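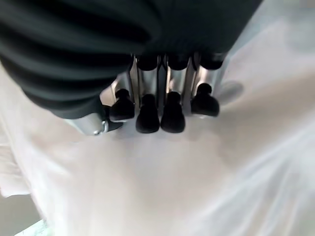
Wrist view, four fingertips over the white cloth, open day.

February, open day, bench 2

Doors at 10:00. Set up with Subira from 8:15. Arm homed fine on the first try. Put the cloth down and ran the pick program dry before anyone came in.

Plan was cloth only in the morning, small parts after lunch. Kept to that, mostly. Rizwan had the front desk and logged 82 visitors through the door. The group from Skilline came early and stayed at our bench most of an hour. Kristof Vandenberghe talked them through the gripper while I drove.

Morning log: 100 pick attempts on cloth, 2 aborted by me when a kid leaned over the tape. Didn't score the rest, too much talking. Will go through the saved runs later. Cycle counter on the gripper read 1,697 at shutdown. Write it on the card, Subira, it's still blank.

Questions that came up a lot:
- can it fold a shirt (no, pick and lay flat only)
- do the rubber tips wear out (yes, we swap them, spares in drawer 4)
- what happens if it grabs skin (force limit, Kristof showed it on his sleeve)

Inmaculada Cantero from Khokhar wants to send us sample fabrics, heavier than what we use. Told her yes. She'll want a contact, gave her Kaiwen.

Problems: bright light from the window side in the wrist view from 11:00 on. White cloth washes out and the creases get hard to pick up. Lowered exposure twice. Try a gray or blue cloth next time, or pull the blind before we open.

To do
- wipe fingertips, check for nicks
- tape line back another foot
- Kaiwen to copy the runs off the bench PC before it gets reimaged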